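Otelis Robotics Club — Teardown Project FAQ
Questions we get from new members and parents
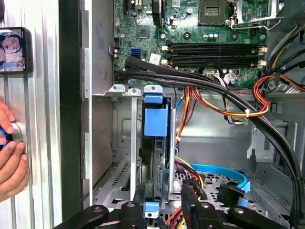 What is the teardown project?
Students program and drive a robot arm to take parts out of old desktop computers. We started with screws and side panels and have moved on to drives, cables and memory. It runs alongside the regular club program and ends with the Unwood Challenge in March.

Do I need to know how to code?
No. New members start on the manual controls and learn by moving the arm themselves. Most people pick up some Python by the second month. If you never want to code, there is plenty to do with fixtures, part sorting and the logbook.

Who can join?
Any student in grades 9 through 12. We have room for 40 members this year. If we are full, you go on a waiting list and we email you when a spot opens.

What does it cost?
The fee is $66 for the year. It covers safety glasses, a club shirt and your share of replacement parts. Fee waivers are available, and you can ask for one on the sign-up form.

When do you meet?
Twice a week after school, 3:30 to 5:30. The room stays open until 6 in the month before the challenge.

What happens at the Unwood Challenge?
Each team gets a desktop tower it has not seen before and 47 minutes to remove as many parts as it can. Points are given for each part that comes out undamaged. A hard drive in a plastic carrier is worth more than a memory stick — the clips have to be released before the drive will slide. Pulling on a cable that is still connected costs points.

How big is a team?
Up to 6 students. You can ask to be with a friend, but we make the final lists.

Is it safe?
The towers are unplugged and the power supplies are never opened. Everyone at the bench wears safety glasses and long hair is tied back. You have to pass the short Reddy safety check before you run the arm.

Can I donate a computer?
Yes, full-size towers only. We can't take laptops, monitors or printers. Please remove or wipe any drive with personal files before you drop it off.

What happens to the parts?
Working parts go into the Cosach loaner PCs that the club builds in spring. The rest goes to the county recycler.

I missed the first meeting. Can I still sign up?
Yes, if there is space. Fill out the form and come to the next meeting — you can catch up on the safety check that day.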